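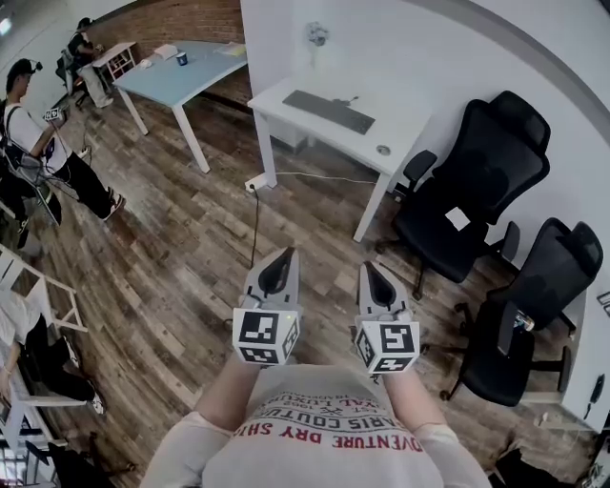 The gauge at Zustincombe had read low for nine nights in succession, always between two and four in the morning, and always by the same amount. Melur Yeoh was sent to find out why. She arrived in March with one bag, a borrowed pressure logger and a light grey T-shirt printed EST. 1962, which was also the year cast into the lintel over the pump house door. The coincidence was remarked on by the operator, Rebelo, who made no further conversation for an hour.

The works supplied Lonura and the farms below it. Water came off the hill into a covered reservoir, passed through two sand filters, and left by a single main. The main ran downhill to a valve chamber at Teslow, where it divided. The gauge in question was on the outlet side, ahead of the division. It was a dial gauge with a pen arm, and the pen drew a line on a paper chart that Rebelo changed each morning at seven.

He laid the charts out on the bench in order. The dip began at ten past two. It had a steep front and a slow recovery, and by four the line was back where it had been.

"Someone is drawing water," said Rebelo.

"How much would they need to take?"

"To do that? 2,000 litres, if they were quick."

Melur wrote the figure down and put a query beside it. A demand of that size should have shown on the flow meter. She asked for the meter book. The entries for the period were in Rebelo's hand and were regular to the point of dullness. Total flow overnight did not vary from one night to the next by more than the meter's own error.

She fitted the logger to the spare tapping, set it to read once a second, and went to eat. The only room available was above a shop in Teslow. The landlady asked whether the water was safe. Melur said that it was. The landlady filled the kettle from a bottle.

At a quarter to two she was back in the pump house on a folding chair. Rebelo had gone home and left her the key and a paraffin heater. The pumps were off, as they were every night, since the reservoir stood high enough to supply the town by gravity alone. The building made the usual noises. At ten past two the pen arm moved down the chart. She looked at the logger. The logger had not moved.

She tapped the glass of the dial. The pen stayed where it was. She closed the isolating cock, opened the drain, and watched the pen fall to zero. Then she shut the drain and opened the cock again. The pen rose and stopped short of the logger by the same amount as before.

The pressure in the main was therefore constant, and the instrument was wrong. This should have ended the matter. She recorded it, with the time, and sat down again. At four the pen and the logger agreed.

"Temperature," said Rebelo in the morning. He had brought a flask. "It gets cold in here."

"I had the heater on."

"Did you have it on all night?"

She had. The thermometer by the door had held steady. She took the gauge off the wall, opened the case on the bench and found a Bourdon tube in fair condition, a linkage with a little wear and a clean return spring. On the deadweight tester it read correctly at every point, rising and falling. The serial number was 1,401. According to the instrument register, gauge 1,401 had been withdrawn and scrapped.

She showed Rebelo the entry.

"That will be a clerical error," he said.

"It's your signature."

"It would be."

He turned the cup of the flask round on the bench. The gauge had come off the old Teslow main, he told her, the one that ran under the lower road before the new pipe was laid. A joint had gone on it once. It had gone at ten past two, and he had been on shift, and he had seen the pen drop and taken it for a sticking linkage. He had tapped the glass. It had been four before he rang anyone. There were 200 metres of road gone by then, and one house.

Melur asked whether the house had been occupied. Rebelo said it was in the report.

She fitted a new gauge that afternoon, took two test readings and sealed the case. In the section of the form headed Cause she wrote "instrument error, intermittent", and in the section headed Disposal she wrote nothing for a while. The old gauge was on the bench in its open case. Rebelo had wound a fresh chart on to it.

"I could keep it in the store," he said. "It wouldn't be connected to anything."

She entered it as retained on site. The bus to Lonura left at five and she had to walk down to the road for it.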